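Décor de table Corkuvness – Guide d'installation
Section 4 : Placer les sapins et la guirlande

Avant de commencer, fixez les parois et posez le tapis à motif de branches, bien à plat. Le tapis ne doit pas faire de plis sous les sapins.

1. Sortez les deux petits sapins artificiels de la boîte Treloar.
2. Ouvrez les branches une par une, du bas vers le haut. Quelques branches restent irrégulières – c'est normal.
3. Posez les deux sapins vers le fond du tapis. 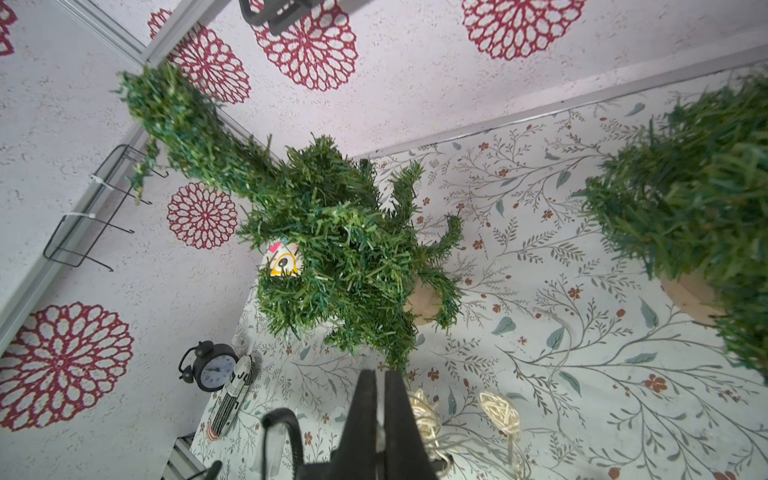
Laissez un espace de 40 mm entre la base et la paroi, pour ne pas frotter le papier à rosaces rouges.

Attention : ne tirez jamais un sapin par la pointe.

4. Prenez la guirlande verte avec son fil lumineux et ses boules en rotin. Tenez-la par le feuillage, pas par le fil.
5. Démêlez les boucles du fil avant d'accrocher la guirlande. Les boules bleues et crème peuvent glisser un peu entre les aiguilles.

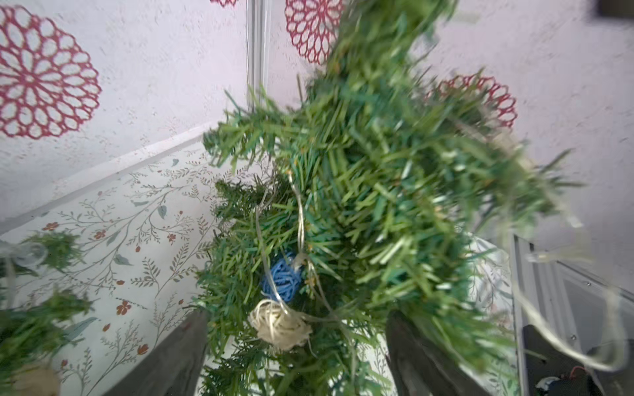
Contrôle de la position

6. Regardez l'ensemble de côté, puis d'en haut. Les rosaces du fond doivent rester visibles entre les sapins.

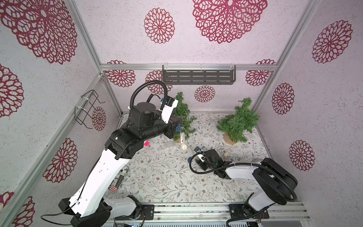 Rédaction : service documentation Flevden
4 juillet 2026

7. Vérifiez les attaches blanches de la grille noire, à gauche. Elles doivent être serrées, sans déformer la grille.

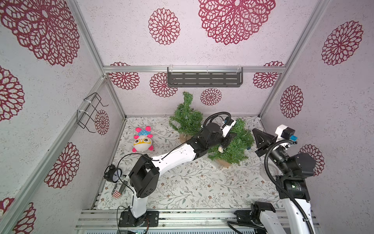

Remarque : l'étagère grise du fond supporte 500 g au maximum. Pour le rangement, gardez les sapins debout, dans un endroit sec.

Articles liés
Nettoyer le tapis Corkuvness
Attaches de rechange, réf. 2386
Guirlande Plullov : changer le fil lumineux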